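I spent most of September switching between two hands on the same arm, a plain gripper from Tratport and the Flerker one with fingers. The test job is dull on purpose: fruit, a yellow basket, a fridge. I set the closing force to 4 on both.
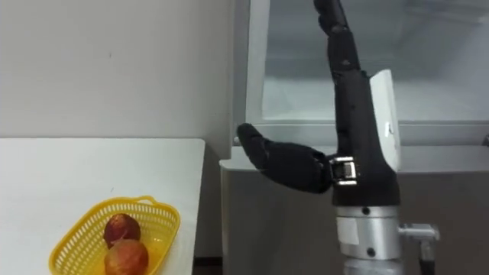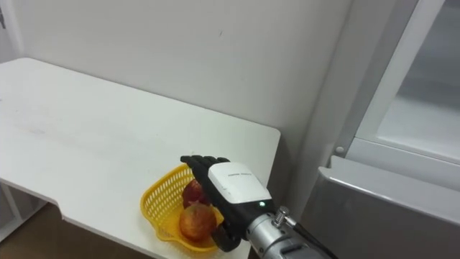
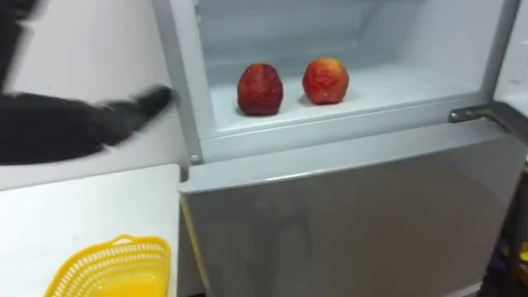
The Flerker hand finished 103 runs before I had to tighten a wrist screw. It's slower, and the controller log is a mess — 3622 lines for one afternoon. The Tratport is quicker but bruised more fruit. I still want to try a softer pad on it.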